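Irodby folding room divider, four panels
Reviewed by Laine Sepp

Bought this in May to hide the ugly end of the room. Beige woven panels, darker wood strips between them, little brown marks running up in rows.
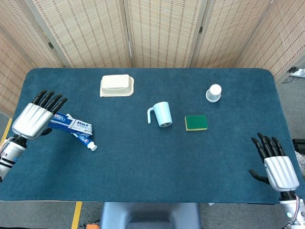
Paid 196 for it, delivery was 6 on top. Stands fine on carpet as long as you angle an end panel - flat out straight it wobbles. Hinges are small but no squeaks so far. The weave catches dust, vaccum brush gets most of it.

Light still comes thru a bit. Fine for me, not if you want a dark corner to sleep in. Heavier than it looks, get help on stairs.

Would buy again, maybe on sale. 4 stars.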